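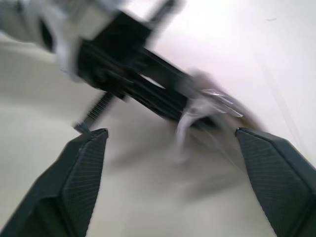

February. Up at six, porridge, out the door before the heat got going. The open day at Arkmont started at 9 and I wanted a park in the shade, which I didn't get. The sign at the gate sent visitors to the gravel lot behind the loading dock. No trees at all.

I signed in and got a sticker with my name spelled wrong. They'd put out tea and a tray of lamingtons, already sweating a bit. I had one anyway. Kam-wah Wei met our group in the front office and took us through the safety talk. Closed shoes, stay behind the yellow line, don't lean on the benches. A man in sandals had to sit out the first half until they found him a pair of boots two sizes too big.

Kam-wah has run the place for a fair while and talks quietly, so I moved up near the front. He said they mostly do handling work for other firms, picking up awkward parts and putting them where they need to go. The biggest customer is Tredik. He wouldn't say what Tredik makes the parts for. Someone asked twice and he gave the same answer twice.

The first stop was the old line, the one they call Chien. It's been going long enough that the paint has worn off the guards where people rest their hands. It wasn't running this morning and he had the covers off so we could look in. I liked this bit more than I thought I would. I spent a good few years on packing machines and a lot of it was familiar, the chains and the grease nipples, and the bit of rag somebody has left tied to a handle.

After that we went through to the demonstration room, and Kai-wen Yip took over. She's the one who sets the grippers up. She looked younger than my granddaughter, though I suppose she can't be. The gripper has two fingers with a fine grid pattern on the inside faces, like the grip on a good screwdriver handle. She passed a spare set around in a plastic tub and I ran my thumb over one. Rougher than it looks. She said they went through a lot of patterns before settling on that, and that the smooth ones let go of anything with oil on it.

She had a monitor on a stand showing what the wrist camera sees. Took me a minute to get my head around it. The fingers stay put at the bottom of the screen and everything else swings about, so it looks like the room is moving and the robot is standing still. When the arm went quickly the machinery on the screen smeared right out and I had to look away, same as when the kids play those driving games. A woman beside me said it made her feel seasick. Kai-wen said you get used to it in a week.

The demonstration was picking up small parts from a tray and placing them in a holder. She ran it slowly first, then at working speed. At working speed it did fine until it dropped one on the floor, and it carried on to the holder with nothing in its fingers and opened them over the empty slot. A few people laughed. Kai-wen stopped it, picked up the part, wrote something in a notebook and started it again. I was glad she wrote it down. We had a foreman who used to kick them under the machine.

I asked how many they drop. She said in the last full trial it was 9 out of 3,000, and that most of those were the one part with the rounded end. I asked what happens to the dropped ones and she said they go in a bin and get checked by hand. That seemed sensible. I also asked how often the finger pads want replacing and she said that depends on the part, and some of the castings chew through them.

Another fellow wanted to know about jobs, as somebody always does. Kam-wah came back in for that one. He said they had more people on now than when he started, but not doing the same work, and that he wouldn't pretend everyone had been happy about it. He left it there and so did the fellow.

There was a table by the exit with brochures for the Cedska, the small unit they're hoping to sell to workshops. I took one. It has a colour picture on the front of a kitchen bench, which I didn't understand, and no price anywhere. I asked the lad at the table and he said it would depend on the configuration. I have bought enough utes to know what that means.

Out by half past eleven. The car was like an oven. I stopped at the hardware on the way back for tap washers and a new hose fitting, then home. Had cold meat and tomato for lunch and slept for an hour in the chair.

Rang Dad's old mate's boy in the afternoon to tell him about it, seeing he's in the trade, but he was at work and couldn't talk. Will try again tomorrow. I meant to ask Kai-wen whether the fingers can be set to squeeze softer for things like fruit and I forgot. Her email is on the back of the brochure, so I might write to her once I've found my glasses.

Washers were the wrong size. The ones I need are in the blue tin in the shed, I think, under the paint. Watered the beans and the lemon after six. Wind has gone round to the south and the house is cooling off. Bins out tonight, the green one as well.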